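I went to the township hearing on the bus cuts last night and I'm still a little wound up, so bear with me.

If you missed it (and judging by the folding chairs, most of Kerkham did), the plan is to drop the evening runs on Route 24 starting in April. The transit board says the savings are needed. Fine, I believe them, I've seen the budget. What I can't get past is how they picked that route. They counted riders for two weeks when the college was on break! Of course the seats were empty. I could have told them that for free.

Kęstutis Ramanauskas got up first and he was very good. He cleans offices out by the Zoretti building and gets off after the daytime buses quit, and he just laid out his evening for them, stop by stop, until his time ran out. Then Gunārs Kļaviņa read from the board's own notes from last year, where they called the evening service "a commitment." You could hear pens clicking.

I didn't speak. I had a card filled out and everything, and then somebody made my point better than I would have, so I sat on it. I'm kicking myself a bit this morning.

Fruit and vegetables, with a lot of pink plastic:
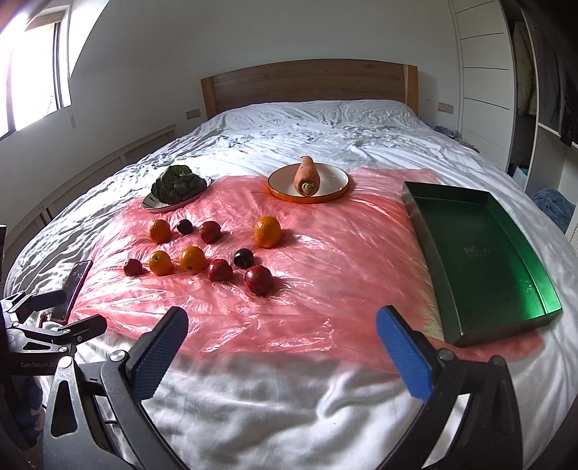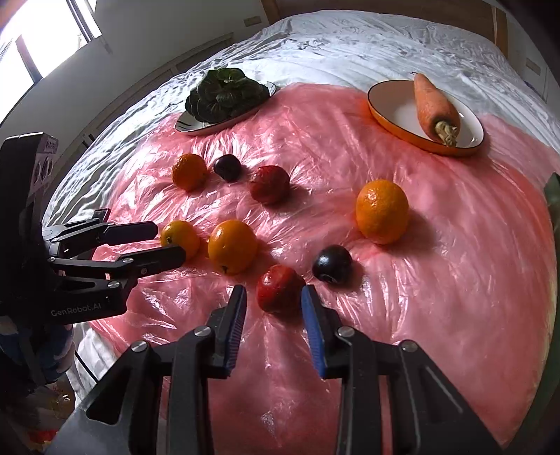
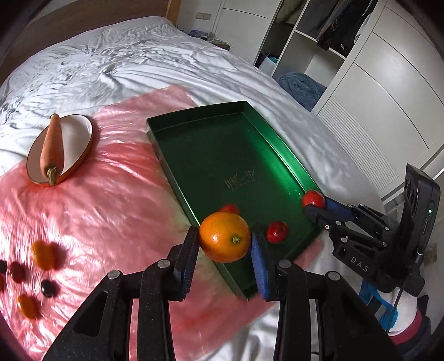
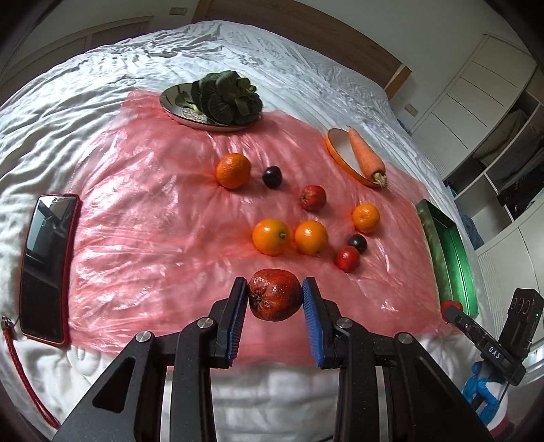 Anyway, the petition. It had about 3,000 signatures when the clerk took it, which for a place our size is a lot of people standing in parking lots with pens. Board member Zariņš thanked everyone for their "passion" and moved on to the next item, and I swear the whole back row sighed at once. I don't think she meant it badly. She was the only one up there who asked a real question all night — whether the county could chip in for a smaller van on the late runs — and the answer she got was that staff would look into it. They've been looking into things since I moved here.

I know some of you reading this drive everywhere and figure it isn't your fight. I drive too, most days. But my mother doesn't anymore, and the pharmacy counter at Kilta stays open later than the last bus would run under the new schedule. Think about that for a minute. She'd have a way to get there and no way home, unless I'm off work, which I'm usually not.

The vote hasn't happened yet, so there's still time to write in. Emails go to the clerk, and they do get printed and put in the packet (I asked). Keep it short and say which stop you use. If you've got a story like Kęstutis's, please tell it, even if you hate public speaking as much as I do. I'm sending mine tonight after dinner, and this time I'm not sitting on it.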